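Account Manager, Out-of-Home and Experiential
Elden – full time, office based with regular travel

Elden is an independent out-of-home agency. We plan, build and look after outdoor campaigns for consumer brands: billboards, transit shelters, station wraps, mall displays, sampling stands and the occasional one-off build. We have 13 people on staff and work with a regular group of printers, sign shops and installation crews. Last year we ran 93 campaigns, most of them regional and most of them for clients who had worked with us before.

We are hiring an account manager to take over a group of home and furnishings clients. The largest is Ranora, which sells bedding and bedroom storage through its own stores and through department stores. The others are Maihi, a paint company, and a small chain of flooring showrooms. The current account manager is moving to our planning team in June and will be here to hand over.

The job

You will be the main contact for your clients from the first brief to the final report. On a normal campaign you will take the brief, work with planning on sites and dates, get the budget signed off, brief the designers, chase artwork, book print and installation, and check that what went up is what the client paid for. After the campaign you will put together the photo report and the invoice backup.

Ranora campaigns usually run in two parts, a set of shelters and large-format sites near the stores and a display inside the mall or on the plaza outside it. The displays take more of your time than the posters. They need permits, insurance certificates, a floor plan the mall will accept and a crew that can get in after closing. Load-in is often at 10 p.m. and you should expect to be there for the first night of each one.
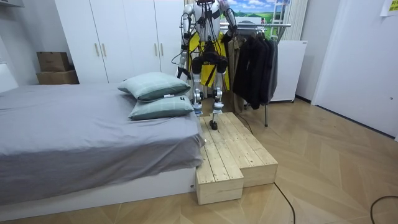 Bedroom set with step platform.

You will also handle the small requests that come in between campaigns. These include reprints for damaged panels, a store opening that needs two banners by the end of the week, or a landlord who wants a display moved six feet. They don't bring in much money but clients remember how they were dealt with.

What we are looking for

– At least 2 years in account handling at an outdoor, media, event or retail display agency. Time spent on the media owner side counts too.
– Experience with budgets. You should be able to build a cost sheet from supplier quotes and explain every line on it to a client.
– Clear writing. Most approvals here happen by email, and a vague email costs us a print slot.
– Comfort with production basics such as bleed, file resolution, the difference between vinyl and mesh, and how long each takes to print.
– A valid driver's license.
– Willingness to work some evenings, mostly in spring and fall.

It would help if you have dealt with city permit offices or with mall management companies, but we can teach that. You do not need a degree in marketing. Several people here came from print shops or from store operations.

What you will not be doing

This is not a new business role. You may be asked to join a pitch if it is for a furnishings client, but you will not have a sales target. You will not be designing artwork, and you will not be buying digital or social media. Ranora and Maihi both use other agencies for that, and part of your work will be keeping in touch with those agencies so the dates line up.

Pay and hours

The salary depends on experience and will be discussed in the first call, so you know where you stand before you spend time on a second one. We pay a flat amount for each overnight installation you attend, and you get the following morning off. Health and dental coverage begins on your first day. Paid vacation can be taken at any time except the two weeks before the holiday campaigns go live.

Office hours are 9 a.m. to 5:30 p.m. You can work from home part of the week once the handover is finished. During handover we would like you in the office, as most of what you need to learn about these accounts is learned by sitting next to the person who runs them.

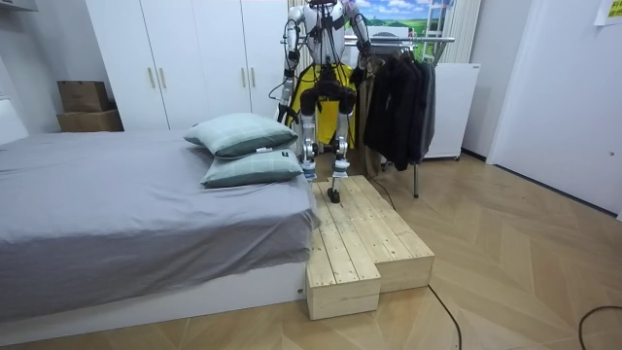 The handover itself takes six weeks. For the first two you will shadow calls and site visits and read through past campaign files. In weeks three and four you will run the smaller accounts with someone checking your cost sheets. After that you take on Ranora, starting with the back-to-college campaign, which covers 212 shelter panels and four mall displays. Planning has already booked the panels. The display sites are still being agreed.

You will report to Tatsuya Maruyama, who heads client services. Your daily contacts will be one planner, one production manager and whichever designer is on the job. The production manager, Rostislav Šimek, deals with the crews directly, so you will not have to book trucks or lifts yourself, but you will need to give him final sizes on time.

We asked the team what they would want a new account manager to know before applying.

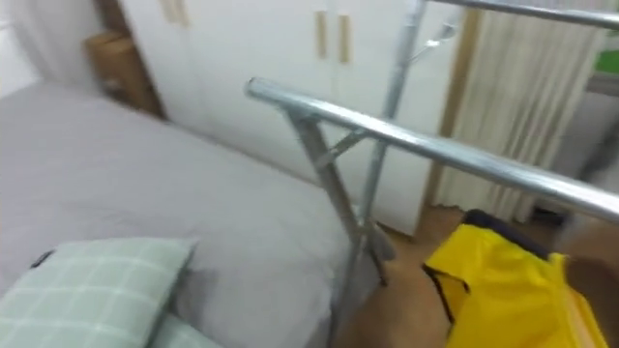
Rostislav Šimek said the part people underrate is the site survey. Go and stand there before you send me anything, he said, and go at the hour we'll be loading in, when the doors you planned to use may well be locked. He added that he would take a person who measures twice over a person who presents well.

How to apply

Send a resume and a short cover letter to the jobs address below. In the letter, describe one campaign or display you worked on where something went wrong with the site or the supplier, and what you did about it. One page is enough. Please don't send a portfolio at this stage.

First calls are by phone and last half an hour. Second interviews are at our office and include a cost sheet exercise – we will send the supplier quotes the day before. We answer every application, including those we don't take further. The position stays open until it is filled, and we would like the new person to start before the end of June.

More openings
Production Assistant, Large Format
Freelance Installers, Overnight Crew
Junior Planner, Transit and Street Furniture
Recent work: Korkano station takeover

Elden Outdoor | Contact: jobs desk, client services | © Elden. All rights reserved. | Back to top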